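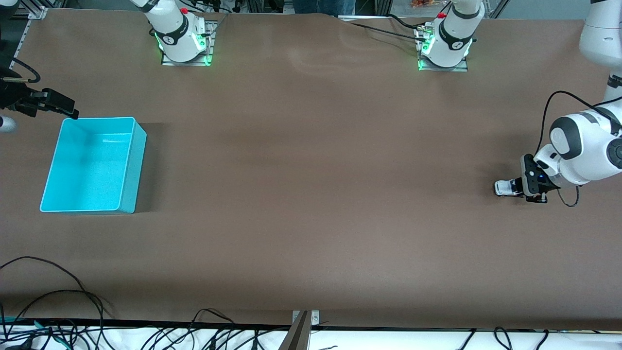
图1 双臂示教工作台,左臂夹爪夹着或抵着白色小件,蓝绿色料盒位于台面另一侧

双臂遥操作示教与小件入盒任务的模仿学习
课程项目报告
2018年11月26日

摘要

本项目在一张双臂工作台上,用遥操作方式采集小件入盒任务的示教数据,再用这些数据训练一个行为克隆策略。共录制示教256条,经筛选后保留143条用于训练和验证。报告说明任务设置、采集流程、数据处理方法和训练结果,并记录采集过程中遇到的问题。任务涉及双臂之间的交接,交接段是失败最集中的部分,也是本报告讨论的重点。

1 任务定义

台面上放置一个白色小件,操作者控制左臂将其夹起,移到台面中部,交给右臂,由右臂放入料盒。料盒为蓝绿色敞口塑料盒,位置在一轮采集内不变,轮与轮之间可沿台面前后方向移动。左右以机器人自身为准,从固定相机看去,左臂在画面右侧,右臂在画面左侧。组内早期的记录表把左右写反过,后来统一按本节的规定改正。

一条示教从双臂处于准备位姿开始,到右臂松开夹爪并退出料盒上方为止。中途掉件、夹爪碰到料盒壁、任一臂触发保护停止,均记为失败。失败的条目不删除,只打标签,训练时不使用。

选用双臂交接而不用单臂直接放入,原因是左臂伸到料盒上方时肘部接近关节限位,动作不自然,示教者也容易在这一段停顿。

2 平台

2.1 机械臂与台面
两台白色机械臂的底座装在灰色金属安装板上,靠近台面远侧边缘。台面覆盖一层棕色哑光材料,反光较弱,但顶灯在台面上部仍会留下一片浅色亮区。台面远侧中间有一处浅褶皱,不在小件的放置范围内,采集时没有处理。

2.2 末端
左臂末端为黑色平行夹爪,开合由操作端的扳机控制,扳机行程线性映射到夹爪开度。夹持力设为固定值。早期试过让操作者同时控制力,结果每个人的习惯差别很大,数据不好统一,遂取消。

2.3 操作端
操作端使用实验室已有的Sorivura主手,一手控制一台机械臂。主手位姿增量经过缩放后发给从臂,缩放系数在接近小件时手动切换到低档。踩下脚踏时主从连接,松开时断开,操作者可以借此重新调整手的位置。脚踏断开期间的数据帧保留时间戳,但不参与训练。

2.4 相机与记录
固定相机从台面近侧上方俯视,覆盖整个台面。图像、关节角、夹爪开度和脚踏状态由记录程序Nordin统一写入,每条示教存为一个文件。关节数据频率高于图像频率,处理时按图像时间戳取最近的一帧关节数据。

3 采集流程

(1)检查两台机械臂底座指示灯,确认急停可用。
(2)整理台面前沿的线缆。细线容易在台面上堆成圈,左臂和右臂动作范围内不得有线。
(3)将双臂移到准备位姿,夹爪张开。
(4)按随机表放置小件,小件朝向不作规定。
(5)操作者踩下脚踏,记录员开始记录。
(6)完成后记录员填写结果标签,操作者把小件从料盒中取出。
(7)每录完一组,操作者与记录员互换。

新操作者先做练习,练习数据不计入256条。练习中最常见的错误是夹取高度不够低,指尖只夹住小件上沿,抬起后小件在指间转动。我们要求夹稳后在台面上方停一下再移动,这个停顿在后来的训练中带来了副作用,见第5节。

4 数据处理

筛选按以下标准进行:结果标签为成功;脚踏断开不超过2次;图像无丢帧;交接时两个夹爪同时夹持的时间段可以从开度曲线中明确识别。最后一条淘汰的数据最多。很多示教从任务角度看是成功的,但左臂松开得过早,小件靠右臂单侧指面顶住才没有掉,这类动作不适合作为学习目标。

保留的143条按夹爪状态切成四段:接近、夹取、交接、放置。分段先由脚本给出,再由人工核对。核对时发现脚本对放置段起点的判断偏晚,遂改为以右臂越过料盒边缘为准。

图像裁去台面以外的部分。背景中有人员腿部和其他杂物进入画面,早期模型没有做裁剪,有人在工作台后走动时输出会出现抖动,裁剪后抖动减轻。

5 训练与结果

策略网络以裁剪后的图像和当前关节角为输入,输出双臂末端位姿增量和夹爪开度。训练在实验室的Sonurel服务器上完成。损失为各输出分量的加权平方误差,夹爪开度的权重调高,否则网络倾向于输出半开状态,两边都夹不住。

在真机上测试时,小件位置使用训练时没有出现过的随机表。接近段和放置段表现较稳定。夹取段的失败主要发生在小件靠近台面上部亮区时,夹爪落点偏向一侧。交接段的失败有两种:一种是右臂未到位,左臂已松开;另一种是双臂都夹住小件后不再动作。

第二种失败与示教中的停顿有关。停顿期间图像和关节角几乎不变,而对应的动作多数为零,网络学到的是在该状态下继续停住。我们把训练数据中连续静止的帧抽稀,每段只留少量,重新训练后停住不动的情况明显减少,但没有消除。加入前几帧的夹爪开度作为输入后又有改善。第一种失败没有找到简单的解决办法,单个俯视相机很难看清右臂指尖与小件之间的间隙。

6 问题与讨论

主手没有力反馈,操作者只能靠眼睛判断是否夹住,交接动作因此偏慢。换用有力反馈的设备可能会让示教更流畅,本项目没有条件比较。

不同操作者的交接位置不一致,有人习惯靠近料盒,有人习惯在台面正中。混合训练时策略给出的交接点落在两者之间,右臂姿态不好看,但多数情况下可以完成。如果重新采集,应当在开始前规定交接区域。

线缆管理占用的时间比预计的多。右臂外侧的卷曲线在腕部旋转较大时会被拉紧,有几条示教因此中止。后来把腕部旋转限制写进了操作程序。

7 后续工作

12月计划在左臂腕部加装小相机,重录交接段,并沿用本报告的分段格式。原始数据和标签表存放在课题组Olumness目录下,文件名中的左右已全部按第1节的规定更新。

附录A 结果标签
S 成功
D 掉件
C 碰撞料盒
P 保护停止
L 线缆原因中止
X 记录故障,整条不用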